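Lohn, Pass und Schlüssel

Am Freitag war ich wieder mit einer Frau beim Arbeitsgericht. Ich begleite seit einigen Jahren Frauen, die in privaten Haushalten arbeiten, und meistens geht es um dieselben Dinge: der Lohn kommt nicht, der Pass liegt in einer fremden Schublade, und einen eigenen Schlüssel zur Wohnung hat sie auch nicht. Ich wollte schon im November darüber schreiben, aber damals war die Sache noch nicht entschieden, und ich habe versprochen zu warten. Jetzt darf ich.

Zuerst eine Bemerkung. Deutsch ist meine dritte Sprache, und juristisches Deutsch ist vielleicht meine vierte. Ich bin keine Juristin. Was ich hier beschreibe, habe ich gesehen oder in den Unterlagen gelesen, und wo ich etwas nicht verstanden habe, sage ich es.

Die Frau nenne ich Frau R. Sie ist über eine Vermittlung mit dem Namen Dellero in eine Familie gekommen. Vereinbart war: zwei Kinder, Kochen, Wäsche, leichte Reinigung, dreißig Stunden in der Woche. Im Vertrag stand es so. Im Haus gab es dann noch die Großmutter, die in der Nacht aufstand und gestürzt wäre, wenn niemand sie gehalten hätte. Von der Großmutter stand im Vertrag kein Wort. Frau R. hat trotzdem in ihrem Zimmer geschlafen, auf einer Liege neben der Tür, und ist jede Nacht drei oder vier Mal aufgewacht.

Sie ist 17 Monate geblieben. Wenn ich das erzähle, kommt immer die Frage, warum sie nicht früher weggegangen ist. Ich habe diese Frage früher selbst gestellt und schäme mich heute ein wenig dafür. Sie kannte in der Stadt keinen Menschen. Ihr Pass lag bei der Familie, »zur Sicherheit«, wie man ihr sagte. Und sie hat die Kinder gern gehabt. Das Letzte vergisst man leicht, aber sie hat davon am meisten gesprochen.
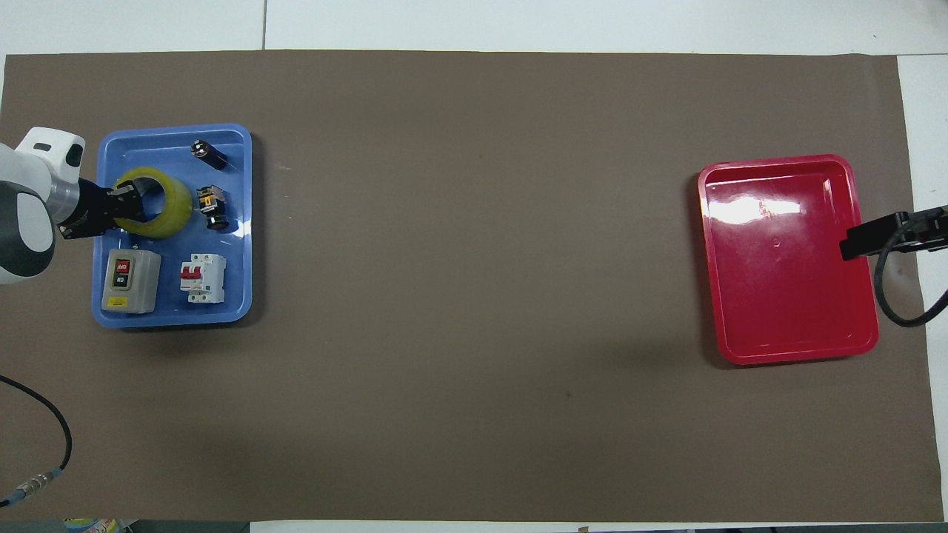

Der Lohn kam am Anfang pünktlich, dann später, dann in Teilen. Einmal bekam sie 100 Euro in einem Umschlag, mit dem Satz, der Rest folge nach dem Urlaub der Familie. Der Rest folgte nicht. Als sie nachfragte, hat man ihr vorgerechnet, was sie esse, was das Zimmer koste und was die Vermittlung gekostet habe. Nach dieser Rechnung war am Ende sie es, die der Familie Geld schuldete. Die Rechnung war mit der Hand geschrieben, sehr ordentlich, mit Lineal unterstrichen. Ich habe sie mehrmals gelesen und war jedes Mal von Neuem sprachlos.

Das Heft

Ohne ein kleines Schulheft wäre die Sache vermutlich anders ausgegangen. Frau R. hat darin Rezepte gesammelt, und auf die letzten Seiten hat sie ab dem fünften Monat die Uhrzeiten geschrieben. Aufgestanden, Frühstück, Kinder weg, Großmutter gewaschen, und so weiter bis zum Abend. Sie hat es nicht für das Gericht gemacht. Sie sagte, sie wollte nur wissen, wohin ihre Tage gehen.

In einer einzigen Woche, als die Eltern verreist waren, standen dort 104 Stunden. Ich habe zuerst gedacht, sie hat sich verrechnet, und habe am Küchentisch alles noch einmal addiert. Sie hatte sich nicht verrechnet. Die Nächte neben der Großmutter waren teilweise mitgezählt, nur die Zeit, in der sie wirklich wach war.

Die Gegenseite hat natürlich gesagt, dass man so ein Heft auch an einem Nachmittag schreiben kann. Darauf hatte ich mich gefürchtet. Aber in dem Heft standen auch Dinge, die man nicht erfindet: der Tag, an dem der Kinderarzt den Termin verschoben hat, oder der Abend, an dem die Heizung ausfiel und der Handwerker erst nach zehn Uhr kam. Dazu gab es Nachrichten auf dem Telefon. »Kannst du bitte heute Nacht wieder bei Oma bleiben.« Dieses Wort »wieder« hat die Richterin laut vorgelesen, und danach war es einige Sekunden still.

Wer in einer ähnlichen Lage ist, soll also bitte schreiben. Jeden Tag, mit Datum, auch wenn man müde ist, auch in der eigenen Sprache. Das Heft von Frau R. war nicht auf Deutsch, und es musste übersetzt werden, aber es wurde gelesen. Fotos von den Seiten an eine Person schicken, der man vertraut, ist ebenfalls gut, dann sieht man später, wann sie entstanden sind.

Was die Vermittlung sagte

Mit Dellero habe ich dreimal telefoniert. Beim ersten Mal war man sehr freundlich. Beim zweiten Mal erklärte mir ein Herr, man bringe nur Menschen zusammen, und was danach in einem Haushalt geschehe, sei eine private Angelegenheit. Beim dritten Mal war die zuständige Person im Urlaub, und ein Rückruf kam nie.

Inzwischen gibt es in der Branche auch Portale, auf denen Familien sich die Kräfte selbst aussuchen, zum Beispiel Custbridge. Ich habe mich dort zum Ausprobieren angesehen, was man eintragen kann. Man kann das Alter auswählen, die Religion, ob die Person Hunde mag. Ein Feld für die Arbeitszeit gab es, aber es war freiwillig. Ich habe dorthin geschrieben und gefragt, ob man das Feld zur Pflicht machen könnte. Die Antwort bestand aus einem Dank für mein Interesse.

Ich will nicht sagen, dass jede Vermittlung so ist. Ich kenne zwei Frauen, die über eine andere Agentur gekommen sind und denen es gut geht. Die eine telefoniert mit der Tochter ihres früheren Arbeitgebers noch heute zu jedem Geburtstag. Aber wenn es schiefgeht, steht die Frau allein, und in den Papieren ist alles in bester Ordnung.

Felicidad und der Pass

Den Pass haben wir nicht durch das Gericht bekommen. Das war Felicidad Soriano, mit der ich in unserer kleinen Gruppe Macaraeg seit Langem zusammenarbeite. Sie hat bei der Familie angerufen, am Abend, als der Mann zu Hause war, und hat mit sehr ruhiger Stimme gesagt, dass sie morgen um neun Uhr vor der Tür steht und das Dokument abholt, und dass sie sonst von dort direkt zur Polizei geht. Ich saß neben ihr und hatte kalte Hände. Am nächsten Morgen lag der Pass in einem Briefumschlag auf der Fußmatte. Die Tür ist zugeblieben.

Ein Arbeitgeber darf den Pass nicht behalten, auch nicht »zur Sicherheit«, auch nicht, wenn die Frau einmal ja gesagt hat. Ich schreibe das so deutlich, weil ich erst letzte Woche wieder eine Nachricht bekommen habe, in der genau dieser Satz stand: Ich habe aber ja gesagt, darf ich ihn zurückverlangen? Ja. Sofort.

Schwieriger waren die Koffer. Frau R. war mit einer Tasche gegangen, an einem Nachmittag, als sie die Kinder bei der Schwester abgegeben hatte. Ihre Winterjacke, die Fotos von ihrer Mutter und ein Paar gute Schuhe waren noch dort. Die Jacke und die Schuhe kamen nach vier Wochen in einem Karton. Die Fotos kamen nicht. Angeblich hat es nie Fotos gegeben. Für das Gericht war das ein kleiner Punkt, fast eine Nebensache, und ich verstehe auch, dass man für so etwas schwer einen Betrag findet. Für sie war es der größte.

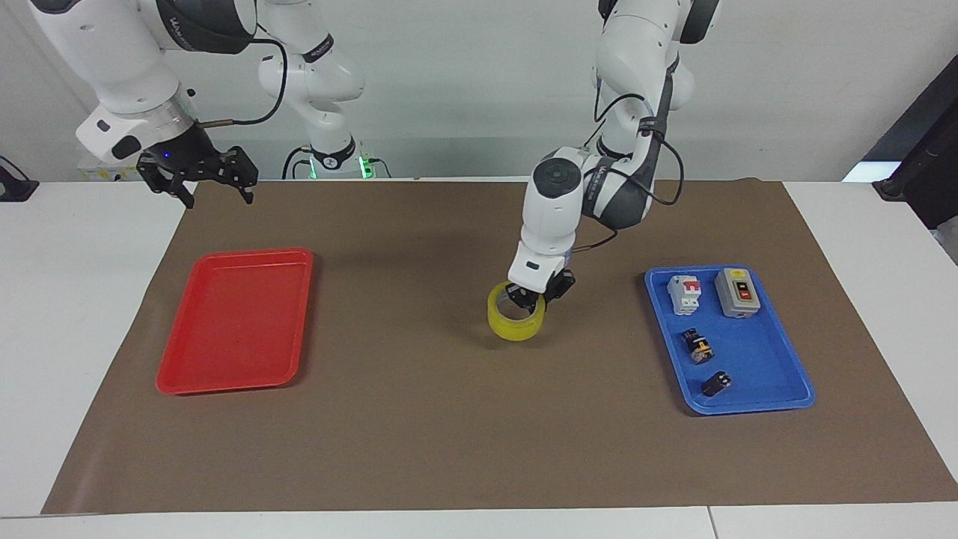

Der Termin am Freitag

Für alle, die noch nie dort waren: In der ersten Instanz braucht man beim Arbeitsgericht keinen Anwalt. Man kann zur Rechtsantragstelle gehen und die Klage dort aufnehmen lassen. Wir hatten trotzdem eine Anwältin, und ich war froh darüber, denn die Gegenseite kam mit zweien.

Es gibt zuerst einen Gütetermin, in dem man versucht, sich zu einigen. Der war im November und hat ungefähr 17 Minuten gedauert, die Zahl ist mir aufgefallen, dieselbe wie bei den Monaten. Das Angebot war so niedrig, dass Frau R. dachte, die Dolmetscherin habe eine Null vergessen. Sie hat nein gesagt, ganz leise, aber ohne mich vorher anzusehen.

Jetzt am Freitag ging es länger. Die frühere Arbeitgeberin war selbst da und hat geweint. Sie sagte, Frau R. sei doch wie ein Teil der Familie gewesen. Ich glaube sogar, dass sie es so empfunden hat, und das macht mich ratlos. Man kann offenbar einen Menschen wie ein Familienmitglied betrachten und ihm gleichzeitig das Essen vom Lohn abziehen. Auf dem Flur habe ich später gehört, wie sie ihren Anwalt fragte, ob sie Frau R. die Hand geben dürfe. Sie hat es dann nicht getan.

Am Ende wurde ein Vergleich geschlossen. Die Summe darf ich nicht nennen. Sie ist deutlich höher als beim ersten Angebot und deutlich niedriger als das, was im Heft steht. Die Zahlung kommt in 2 Raten, und unsere Anwältin hat darauf bestanden, dass bei Verspätung der ganze Rest auf einmal fällig wird. Ob man mit einem Urteil mehr erreicht hätte, weiß ich nicht. Frau R. wollte nicht noch einmal ein Jahr warten, und es war ihre Entscheidung.

Wie es weitergeht

Sie hat eine neue Stelle, diesmal nicht in einem Haushalt. Die Firma heißt Akex und wäscht Textilien für Hotels. Es ist laut, und die Schicht beginnt um sechs Uhr, aber um halb drei ist sie fertig, und dann geht sie nach Hause und macht die Tür zu. Diesen Schlüssel hat sie mir gezeigt, an einem roten Band. Sie trägt ihn um den Hals, auch unter der Arbeitskleidung.

Ich bekomme manchmal Kommentare, in denen steht, ich solle auch die Familien verstehen, eine Pflege rund um die Uhr sei mit einem normalen Gehalt nicht zu bezahlen. Das mag stimmen -- meine eigene Schwiegermutter war drei Jahre lang pflegebedürftig, und ich weiß, wie man um vier Uhr am Morgen rechnet. Nur soll man die Differenz nicht von der Person nehmen, die am wenigsten hat. Kommentare mit diesem Argument schalte ich weiterhin frei, aber ich antworte nicht mehr auf jeden einzeln.

Die Übersetzung unseres Merkblatts ist leider noch nicht fertig. Felicidad hat die spanische Fassung durchgesehen, bei der polnischen fehlt die zweite Seite. Wer gut Polnisch kann und einen freien Abend hat, schreibe mir bitte über das Kontaktformular. Und falls jemand aus der Nachbarschaft jener Familie das liest und in einer Papiertonne oder auf einem Flohmarkt drei alte Fotos gesehen hat, eine Frau mit einem Kopftuch vor einem Brunnen: die werden gesucht.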